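Does a Home Crowd Help? Throw-ins and Noise in Amateur Rugby
Final project report, Sports Studies, second year
Group: Kimie Uchida, Jelle Claeys, Athina Antoniadis

1. What we set out to do

Everybody in rugby believes in home advantage, and most of them will explain it to you at length. Our question was smaller. We wanted to know whether a hooker at amateur level loses more lineouts when the people on the touchline are shouting at him. Our supervisor, Normand Pelletier, described this as "a manageable topic", and we have chosen to take that as praise.

2. Method

We watched the men's first teams of two clubs, Hoden and Verhoeven, between January and May. That gave us 618 lineouts over the spring. Each was marked as won, lost or not straight, and each got a noise score from one to six, where one was a dog barking and six was the derby. Two of us scored every lineout separately. We agreed on most of them, and argued about the rest in the car.

Crowd size was taken from the gate where there was a gate. Hoden has one. Verhoeven has a gap in a hedge, so there we counted heads at half-time, when people queue for chips and stand fairly still. The biggest attendance was 1,352, at the derby.

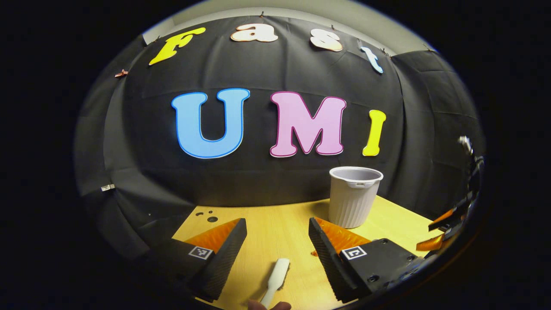 3. Results

Away sides lost more of their own throws than home sides did, which pleased us for an afternoon. Then Jelle sorted the figures by wind. On calm days the gap almost vanished. On windy days it came back, and it was widest at Verhoeven, where the pitch sits on a rise and the home hooker, Bram Hoekstra, has had eight seasons to learn what the breeze does at the clubhouse end.

Noise on its own did very little. The loudest lineouts were won slightly more often than the quiet ones — possibly because teams call their safest throw, to the front, when things are tense.

We asked Hoekstra whether the crowd bothered him. He said he had been married in front of a bigger one.

4. Problems

The noise score is a weak point. A proper sound meter would have been better, and we did borrow one, but it mostly recorded Kimie eating crisps. Two clubs are also too few. We left out the matches where the rain was so heavy that we couldn't read the shirt numbers, and those may be the very ones where throws go astray.

5. What we would do next

More grounds, a wind gauge on each touchline, and a separate note of which call was used. Hoden's coach has offered us his lineout codes for next season, provided we don't sit anywhere near the Verhoeven bench.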